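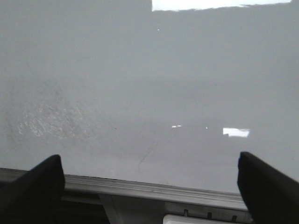 Our little stretch of workroom upstairs at Humeo has been put back together over the summer, and since so many of you have written to ask how it came out, I thought I would put up a small page about the table, the whiteboard and the odds and ends that go with them. The tabletop is the pale gray one we went back and forth over for weeks (I wanted something warmer, I'll admit it), and it has just enough shine to throw the overhead light back at you in bright white patches. You'll also spot a cloudy, scuffed bit toward the left, and I have grown rather fond of it, the way you do with a dent in a good saucepan. I have been at it with a damp cloth and with a dry one, and one evening with a dab of baking soda, and I expect I'll be at it again before the month is out.

A few words about the table

It came to us from a shop called Brzozowska, two streets over, where they sell off office furniture by the truckload and let you wander among it for as long as you like. We paid 183 dollars, and that included the delivery, though the two fellows who brought it had to take the stairwell corner three times before it would go round. I had measured the doorway and the landing and even the elevator we don't have, and never once thought about the corner!

What I like best about a light gray top is that it shows you what needs wiping. Crumbs, pencil dust, a ring from a mug, it all turns up plain as day, and some people would call that a drawback, but I would much sooner know. The old table was a dark speckled thing and I shudder to think what lived on it. My one piece of advice, if you are shopping for something similar, is to stand at the end of it with the lights on before you pay. A shiny top and a bright ceiling can be hard on the eyes in the late afternoon, and you may want to move your chair a little to one side, as I have done.

The whiteboard and its markers

The board was the last thing to arrive, in September, and it was the thing I had been looking forward to the most. Before that we wrote everything on the backs of envelopes and stuck them to the door, and it worked well enough until someone opened a window. 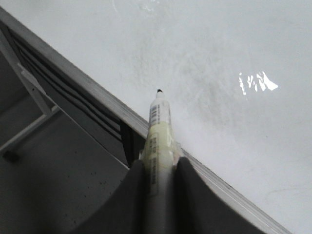 I have firm views on black. Colors are cheerful and I keep a red and a green in the drawer for birthdays, but for the everyday business of a list that people have to read from across the room, a black felt tip wins every time. I also like a barrel that isn't black itself, so that you can find the thing when you've set it down somewhere silly. Caps are another matter. We lose them at a rate I can't explain, and I have taken to keeping a jam jar for the strays, sorted by nothing at all, which gets tipped out on the table every so often and gone through with a good deal of sighing.

The board has a silver-gray edge running along it, very plain, and I'm glad we didn't go for the fancier kind with the shelf built in. The catalog from Tistow had one of those on page 352 (yes, it is that sort of catalog, you could prop a door with it) and I was tempted for a whole weekend. A plain edge is easier to wipe down, though, and a shelf in our room would only fill up with paper clips.

For cleaning, I go over the white part with a soft cloth at the end of the day, while the writing is still fresh and comes away easily. If something has been left up too long, I write over it with the same marker and wipe again while it's damp, a trick I learned from my very first office job and have used ever since. The edge gets done whenever I remember it.

Still to come

I have promised to add some pictures of the shelves once they're up, and of the lamp we found at the Zaltalix clearance for 19 dollars, which needs a new plug before I'll let it anywhere near the wall. There is also the question of a rug, about which there are several opinions in this building. If you have one going spare, plain, and not too thick for a rolling chair, do drop me a line through the contact page, and tell me the size while you're at it.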